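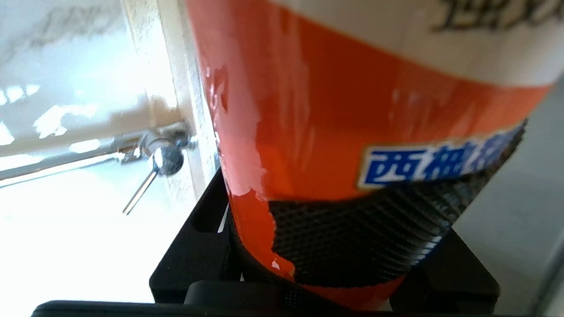
Recipiente cilíndrico com rótulo branco e laranja.

Notas para a fala: o mercado coberto de Zaltport e o prédio que o abriga

Abertura (6 minutos)

Cumprimentar, agradecer à casa e entrar logo no assunto. Vou falar de um prédio por onde quase todos aqui já passaram: o mercado coberto da rua Melis. Perguntar quem já comprou ali. Esperar as mãos, seguir.

Dizer que a fala tem quatro partes: a origem do terreno, a construção, os anos de portas fechadas e o uso atual. Perguntas no fim.

Slide 2. O terreno

Antes do mercado havia um pátio de carroças. Os produtores do vale chegavam de madrugada e vendiam no chão, sem cobertura. Quando chovia, a feira passava para debaixo do alpendre da estação, o que rendia briga com o chefe da linha. As atas da câmara falam disso várias vezes. Ler o trecho da ata, devagar, porque o português é antigo.

O terreno foi doado pela família Detetetti com uma condição: que nunca deixasse de ser lugar de comércio de alimentos. A condição está na escritura e volta a ter importância mais adiante. Repetir esta frase.

Slide 3. A construção

A planta previa 34 bancas fixas e um pátio central aberto. A estrutura de ferro veio desmontada, de trem. A obra parou duas vezes por falta de dinheiro e foi retomada com uma subscrição pública. O livro da subscrição está guardado no arquivo municipal e tem 2633 assinaturas, muitas com contribuições muito pequenas. Mostrar a página digitalizada. Quem tiver família antiga na cidade pode consultar, basta marcar horário de manhã.

Se alguém perguntar pelo relógio da fachada: não é o original. O original foi retirado na reforma do telhado e não se sabe onde foi parar.

Slide 4. As portas fechadas

Com a abertura do entreposto na estrada, os atacadistas saíram primeiro. As bancas de peixe foram as últimas. O prédio virou depósito da prefeitura e depois ficou vazio. Houve uma proposta de demolição para fazer estacionamento. A cláusula da doação impediu a venda.

Não entrar na discussão política da época. Já tomou tempo demais na outra apresentação.

Slide 5. A reforma e o uso atual

A Plultance assumiu o projeto de restauro. O ferro foi limpo e pintado na cor encontrada sob as camadas mais novas. O piso de ladrilho foi mantido onde dava, e o resto é reposição, um pouco mais claro. Apontar a diferença na foto do corredor.

Hoje a nave principal tem bancas e a ala norte tem o pequeno museu da feira, com balanças, caixotes e livros de contas. O salão de cima recebe concertos e comporta 800 pessoas sentadas. A feira dos produtores voltou ao pátio central e o museu abre junto com ela. Em setembro há visita guiada ao telhado, com inscrição na portaria.

Fecho

Pedir que tragam fotografias de família tiradas no mercado. O museu digitaliza na hora e devolve o original. Faltam principalmente imagens do interior das bancas e dos anos em que o prédio foi depósito.

Deixar o último slide com o endereço do arquivo durante as perguntas.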